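Romel data collection – progress report to Sandhu
Bag and produce tasks, one cell

Quick one this month, the longer write-up comes with the claim form. Headline: collection is going, slower than the plan, quality better than the plan. We said 1,000 accepted examples by the end of the grant period and that number still stands. Not asking for more money. Might ask for more time.

Setup first as you asked for it last time. Two arms on a shared front rail, each with its own wrist camera, fixed view of the whole cell on top of that. An operator drives both arms by hand and we record everything: joint positions, gripper opening, all the video. One run is one example. Bad starts get thrown out the same day, not left for later.

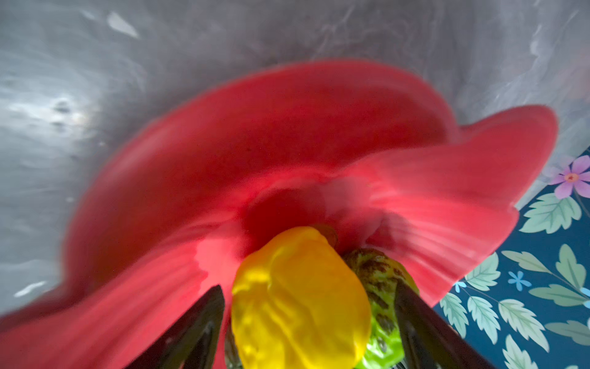
Wrist camera view, yellow pepper and green striped piece between the fingers, red flower behind.

The produce pieces are awkward. Lumpy, shiny, nothing square to grip. Operators tend to go in too fast and nudge the neighbouring piece, so the instruction sheet now says slow down for the last bit of the approach. Runs where two pieces get touched are kept but tagged – Famari want them for the training set, they say the model needs to see close calls. Fine by us, but the tagging takes time and it wasnt in the original hours.

Lighting. Still not happy. The wrist views pick up glare and it moves when the arm moves. Tried turning the lamps down, which made the darker corners worse. For now we leave it alone and note the lamp setting with each run, so at least it can be sorted out afterwards.

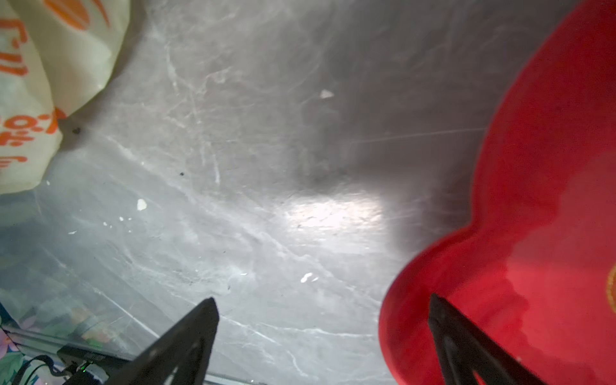
Rejects. 27 runs thrown out so far, nearly all for the same thing: one camera stream starting late so the views don't line up. Software fix is in. If it holds we drop the manual check at the start of each run and get some minutes back per session. Will confirm next report.

Storage is OK. Copies go to the Loltville machine overnight and we spot check them in the morning. One copy failed, was re-sent, no data lost.

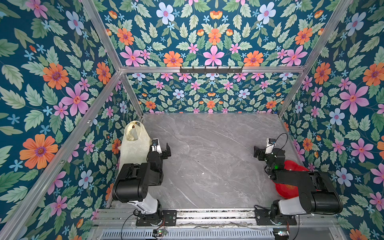
Loltville, March

Bag task started properly. This was the part the reviewers worried about and they were right to, thin plastic never sits the same way twice. Operators begin with the arms apart and the bag wherever it was put down, then bring the grippers in. We change the bag position between runs. Also swapping bags, as a model trained on a single one will just learn that one.

New operators need 3 practice sessions before their runs count. Budget assumed one. That is the main reason we are behind, and I dont see a way round it, the early runs are jerky and Famari's checker turns them down.

Two-arm handling is where most of the effort goes now. One handle each, lift or stretch, let go cleanly.

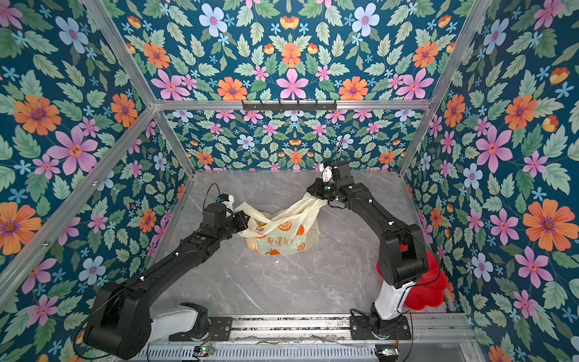
Timing between the arms is the hard bit. If one side pulls first the bag twists and the operator has to decide whether to carry on or start over. We've told them carry on – recoveries are useful and we have hardly any. Separate tag for those too.

Next period:
more bag runs, mixed positions
finish tag list and send to Famari for comment
lamp test, one afternoon, no more than that
4 operators trained up and counting towards the total

Spend is on track apart from operator hours, see sheet two. Need a yes or no from Sandhu on moving the unused travel line across to cover them, ideally before the next round of sessions is booked.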